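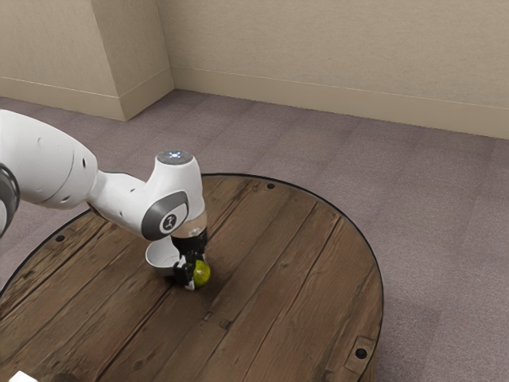
Round wooden table with a small white bowl

Drodwood Round Table, Model 605

The Drodwood 605 is a round dining table for homes, small offices and break rooms. It is made by Pisow in the Cifuentes workshop, and every top is sanded and oiled by hand before it leaves us. Six persons can sit at it with comfort, and a seventh if one of them is a child.

The top is solid ash. Please note that solid wood moves a little with the seasons — a fine gap near the joints in winter is normal and is not covered by the guarantee. If your room has floor heating, write to us before you order.

Technical data
Item number: 341
Seats: 6
Top: solid ash, natural oil
Base: ash, screwed from below
Price: 645 dollars, delivery not included

Assembly
The table arrives in two boxes. Lay the top face down on a blanket, put the base on it and close all screws only halfway. When all are in their place, tighten them. The key is included in the smaller box.

Care
Wipe with a soft cloth, and dry the surface after. Do not use products with silicone. We recommend Wunero oil, one thin coat every March — more often if the table stands in strong sun.

Chairs are sold separately. Price valid from 9/28/19.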